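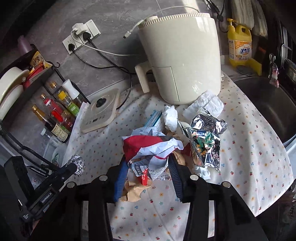

Flowery tablecloth, crumpled foil, one flattened light-blue carton.

Right, a few people asked how we got around on our trip without hiring a car, so a little thread on trains, buses and one very slow ferry. Grab a tea.

First thing: we stayed in Druklow and not down on the coast. Rooms are cheaper and the bus station is a short walk from everything, even with my enormous suitcase. The coast bus takes a bit longer than driving but you get the sea on your left the whole way down. Sit on the left!!

Buy the 5 day pass if you're doing more than a couple of trips. You can get it from the driver but he'll want cash and he'll sigh at you. The kiosk by platform 2 takes cards and the woman there was lovely.

Azra had the Pelell app on her phone, which does live bus times. Mostly right. It told us the last one back from Nodar was at 11 and we got to the stop with minutes to spare, very sweaty, having left half a pudding behind. I still think about that pudding.

Nodar itself – go, please go. It's tiny, there's a harbour and a church and a bakery that does a cheese thing I can't spell. We went in September and it was warm enough to swim but you could still get a table outside for lunch.

The ferry! Two crossings a day from Nodar, and you can't book, you just queue. Marek went ahead to hold our place while we bought sandwiches and then wouldn't let us forget it for the rest of the week. Bring a jumper, the top deck is windy even when the town is baking.

Taxis: we only took one, from the station on the first night with all the bags. Agree the price before you get in. Ours was fair and he dropped us right at the door, so no complaints from me.

Only thing I'd change is the day we tried to fit in the castle and the gardens. Too much. The bus between them goes round every village and Doina fell asleep on my shoulder. Pick one. I'd say gardens, Marek says castle, he's wrong.

Someone's just asked about buggies on the buses – yes, there's a space by the middle doors, but only room for two, so get on early in the morning if you can.

Will dig out the name of the guesthouse tonight and add it under this one x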